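Visbridge Hillclimb Changes Class Rules, Start Time and Position on Hay Bales

VISBRIDGE – The Visbridge Hillclimb will return in May with a new Electric Street class, a revised running order and the same hill, which remains steeper than most first-time entrants believe when we tell them on the phone.

Entries open Monday at 8 a.m. The field is capped at 105 cars, and last season's list filled before the coffee did.

The headline change is Electric Street, sponsored by local wheel and brake shop Tirnora Motorsport. It is open to any road-registered battery-powered car on treaded tires, with seats and interior trim in place. Entrants may remove floor mats. They may not remove doors, and we would like to thank the entrant who wrote in to ask, at length, about doors.

Battery cars have run at Visbridge before, but always in the exhibition group after lunch, where their times were announced and then counted for nothing. Several of those times would have won other classes. The owners of the cars that did win those classes have been very gracious about this and have asked that we move on.

Electric Street will have its own trophy and will count toward the season championship on the same points scale as everyone else. To keep the comparison fair, all cars will be scored against a class target time, and the best improvement on target takes the overall handicap award, the Pan Cup. The Pan Cup is named for the corner, and the corner is named for the oil pan, of which it has collected a good many.

Spectators who enjoy noise need not write in again. The Vintage, Production and Open classes will run as before, and the Rista Special, a home-built single-seater with a motorcycle engine and very little exhaust, is entered for both rounds. It can be heard from the library, and the library has mentioned it.

The course is unchanged from the start line to the Pan. Above it, the county has resurfaced the road as far as the finish, removing the bump that unsettled the rear of nearly every car and featured in nearly every excuse. Drivers will need a new one. The course record was set over that bump, and it will stand until somebody beats it on the smooth surface, at which point we expect a lively discussion.

Hay bales on the outside of the final turn have been replaced by a proper energy-absorbing barrier. The bales did their job for many seasons, but they did it once each, and then they had to be swept up. Stoppages at that turn cost the event 114 minutes last year, most of them spent with brooms.

Practice now begins at 7 a.m., with the first timed run at 9. Each driver gets two practice runs and three timed runs, weather and oil permitting. Cars will leave the line in groups of 15 and return down the hill together behind the course car. Overtaking the course car is not allowed on the way down. The rule has always existed, but it is now printed in bold.

Technical inspection takes place in the lower paddock. Drivers should bring a helmet in date, a fire extinguisher that is bolted to something, and a signed entry form. Electric Street cars must also carry a high-voltage sticker on each side and a card showing the location of the cut-off. "It's under there somewhere" was offered last year and will not be accepted this time.

Adult admission is $15, and children under 12 get in free with an adult. Parking is in the field behind the school. It slopes. Please use the handbrake and, if the car is old enough to warrant it, a brick.

Food will be available at the bottom of the hill, where the line is long, and at the Pan, where the line is shorter but you have to walk up. Dogs are welcome on leashes, though not at the start line when the Rista Special is on it.

Results will be posted on the paddock board after each round and on the event website that evening. Protests must be made in writing within 30 minutes, in handwriting other people can read.

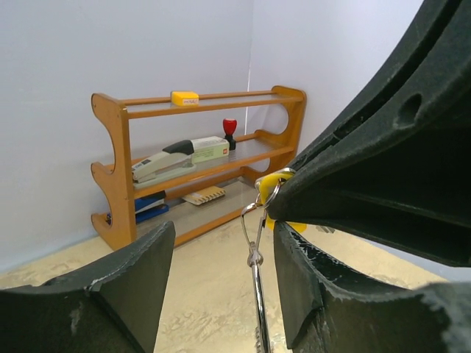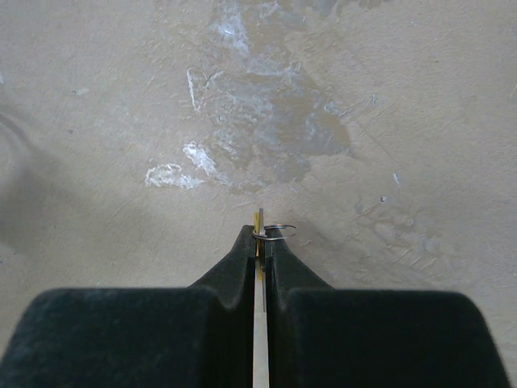 Press Officer
Visbridge Hillclimb

Media passes are available on request through the event office. Photographers working above the Pan must wear a vest and attend the 6:30 a.m. safety briefing, including those who attended last year and feel they remember it.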